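Posted in September by the Haltholm Notes author
7 min read
14 comments

Folding data, second pass

The folding set stood at 2311 clips when I stopped adding to it this month, and I have spent most of my evenings since going through them by hand. These are my notes on the labelling, mainly so that I stop changing my mind.

All the clips are first-person. A camera sits at head height and looks down past the forearms at the cloth. Each clip covers one garment from the first touch to the last. The collection sheet asks for bare hands, a garment laid on some flat surface, and no talking. It does not say which surface. In the first pass I wanted everyone to use the same plain table, and the result was 404 clips that trained a very good detector of my table. Those are now kept in a separate folder called Mbeki, after the street I was living in, and are only used for checking that the loader works.

The second pass was recorded in homes, on beds, floors, sofas and one ironing board. The variety helped straight away. It also broke the segmenter, which had learned that cloth is whatever differs from the background. When the background is also cloth, and has a pattern on it, the mask spreads. Plain garments on printed sheets turned out to be fine if the garment was dark, and poor if it was pale. Printed garments on printed sheets are still poor. I have 556 clips with a masking fault bad enough to need redrawing, and I am redrawing them in Ovora, the small annotation tool I wrote for the earlier drawer project. It saves every few seconds and has no undo beyond the last step, so I work slowly.

Labels

I settled on four phases: reach, grip, move, press. Reach ends at first contact. Grip begins when the fingers close on an edge or a layer. Move is any travel of the cloth with the hand. Press covers contact from above with no intended travel, such as flattening or holding.

The trouble is that the labels were written for one hand, and people use two. A common case is one hand holding a fold while the other smooths or pins the layer beside it. In the first pass I gave the whole frame a single phase, usually whatever the busier hand was doing. A policy trained on that would let go of the fold with one gripper as soon as the other started flattening. On the bench it did so nearly every time, and the trousers slid open again.

Each hand now has its own track. This doubles the work, and there is a third track for the cloth, which records only the number of layers under each hand where I can judge it. Where I can't, it is marked unknown and the loss ignores it. I tried guessing. The guesses were worse than leaving it blank.

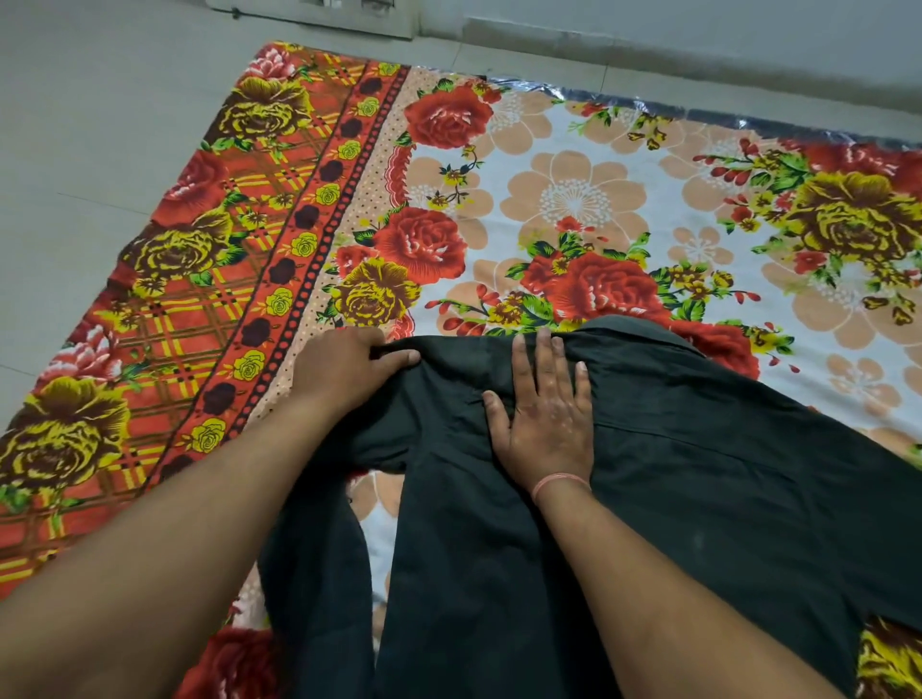

Left hand labelled grip, right hand labelled press. Dark garment, floral sheet on a tiled floor.

I use this frame as the reference for the two-track rule. The left fingers are curled over the top fold with the tips tucked in, and the right hand is flat with the fingers spread. Under the old scheme it would have had one label, and either choice would have been wrong for the other hand. The garment field says "trousers or long top", as I would sooner have a vague entry than a wrong one.

Thread bands, watches and sleeves stay in. I did consider a filter for anything at the wrist, but the hand tracker copes with narrow bands and only loses the joint under loose cuffs. Loose cuffs get a flag.

Splits

The split is by home, never by clip. I got this wrong in the first version of the Plivum loader, which shuffled everything together, and the validation score looked splendid until I took it to a sheet it had not seen. Splitting by home dropped the score sharply. It is the one I report now.

Still to do: finish the redraws, then retrain with 2 seeds and compare the grip release timing against the single-track run. I also want to go back over the press labels from the earliest homes, where I was marking a resting hand as press and probably shouldn't have been. A resting hand may need its own label. For now those spans are marked unknown, and the loader skips them.

Shared 9 times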